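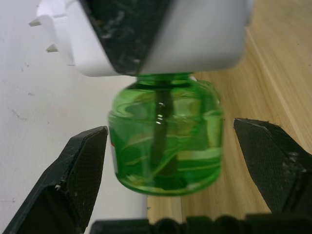 Bench notes / Mosquito refills

Home | Notebook | Bench | Stores | Older entries
August, 4:10 pm
Posted by the bench desk, Plindley workshop

Right, mosquito season. The back door has been open every evening and my ankles are a disaster, so this week I finally sat down with the plug-in heaters and the liquid refills and learned how they work. I love these things. One bottle, one stick, one warm ring, and that's the whole machine!

The bottle screws up into the base of the heater and hangs there with the plug sticking out to the side. A dark wick rod goes down the middle, almost to the bottom, and the liquid climbs it. At the top the wick sits inside a heated ring, and the liquid goes off into the air from there. No fan, no pump. The green plastic is clear enough to see the level through, so you can check a refill without unscrewing it.

Nice touch on the housing: a charcoal panel with gray flecks on it, like a bit of kitchen counter, set into the white. Completely unnecessary and I'm very fond of it.

Things I wanted to find out

1. How long does a bottle last if it's on for the evening only?
2. Does the thread fit other heaters, or are we stuck with matching sets?
3. Does it matter how hard you screw it in?

On 1: I started a fresh refill in the Ristel room (the small one, window on the yard side) and kept a tally on the door. Total so far is 125 hours plugged in. Weighed the bottle on the parcel scale before and after, and it's down 49 percent of the liquid. So if it keeps going at that rate we get past 200 hours easily, and I'd been guessing half that. Very pleased. I'll keep the tally going until the wick runs dry, and whoever is in there at night please keep marking the door. Start time and stop time, that's all I need.

On 2: mixed. The Fustik heaters take the spare bottles from the stores cupboard with no trouble. The old Rácz heater doesn't. It turns half a thread and then goes crooked, and I don't want anybody forcing it, these necks are only plastic. I've put a strip of tape on the Rácz one and it lives in the left drawer now.

On 3: yes, more than I thought. Too loose and the bottle hangs a little low, so the end of the wick sits under the ring and you get next to nothing out of it. I had one in that state for a whole evening and wondered why I was still getting bitten. Screw until it stops, then leave it alone. If you crank it further the wick can rub on the ring, and then you get black crumbs in the neck. (Found that out on the second bottle, sorry, second bottle.)

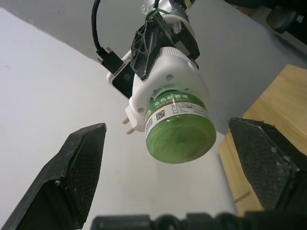 Heater and refill together, label side showing. 电热蚊香液 is electric mosquito repellent liquid.

The label has the name on a green band, then a white part with the small print, a QR code and a barcode. The print is tiny. I got the magnifier lamp out for the one I opened in the Ristel room and copied the storage advice onto a card, which is taped inside the cupboard door. Short version: upright, cap on, away from the stove.

Handling, mostly for me because I forget:

- Unplug, wait for it to cool, then change the bottle.
- Keep the whole thing upright once the bottle is in.
- Wipe the neck before screwing in.
- Wash hands after. It's an insecticide, even if it looks like lime soda.
- Not behind the curtain. I know the socket is there. Use the other one.

Room size: the Ristel room is 68 square feet by my tape, and one heater is plenty with the door shut. In the main shop, with the big door up, I couldn't tell any difference with it on or off. Want to try two at opposite ends, door half down, and see if the evening crowd notices without being told.

Still to do:
- find the missing caps for the opened spares
- one more thread check, Fustik heater against the oldest refill on the shelf
- ask stores whether the unscented ones can be ordered by the box
- new tally sheet for the door, the old one is full on both sides

Bites last night: one, left elbow, and I was out in the yard when I got it.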